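4. Equipment and Budget
Kamarul Pasaribu, Sze-wing Fung

Our allowance for the paper folding project was $1,000. The two arms were already in the lab, so the money only had to cover grippers, pads, cameras and paper.

We asked Vostuto and Fostow for prices. Fostow was cheaper per finger but had a minimum order of 20, so we went with Vostuto. The finger and pad sets came to $262 with shipping. Wrist cameras took most of what was left. Chia-hao Fu kept the receipts and updated the sheet through April.

We did not budget for spare pads at first. Ms. Matos told us to add a line for them, and we moved that money out of the paper budget. Plain colored paper is cheap and we cut the strips ourselves.

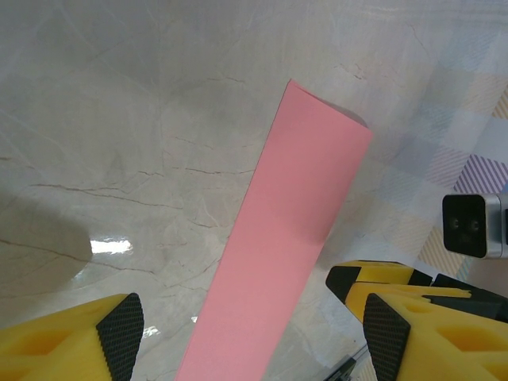

Figure 6. Pink paper strip between the yellow gripper fingers, seen from the wrist camera. The second arm is at right.

Still to buy: one spare camera cable and a matte table cover. The marble top is glossy and reflects the overhead light.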